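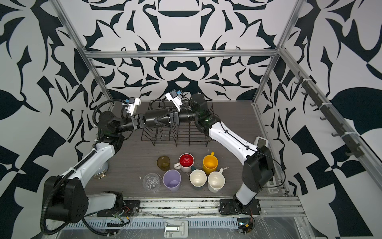 Symmetry! Big word, easy idea. It means two halves match, like your left hand and your right hand.

Try it now. Fold a bit of paper in half, cut a wiggly shape out of the folded side, open it up. Both sides the same — only flipped. That's called mirror symmetry, and the fold is the mirror line.

Patterns love it. Wallpaper, rugs, curtains, the tiles in your nan's hall. Somebody draws one leaf, flips it, and then repeats it again and again. A roll of wallpaper might have the same leaf on it 192 times. Good job the printer dosen't get bored.
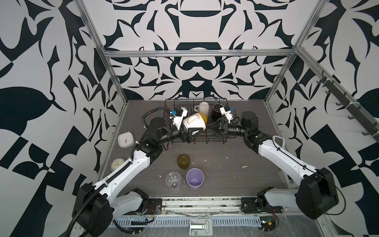
Some shapes have more than one mirror line. A triangle with equal sides has 3. A square has four. A stop sign shape (an octagon) has 8! And a circle? Loads. You can never finish counting them.

What about letters? A has a line down the middle. B has one going across. H has both. F has none at all, poor F.

Now animals. Butterflies, yes. Beetles, yes. Flatfish — no, both there eyes end up on one side of the head. Weird but true.

Your turn. Find 3 things at home with a mirror line and draw just half of each one. Swap with a friend and finish each other's drawings. Felt tips are fine.

Words by Dzintra Koppel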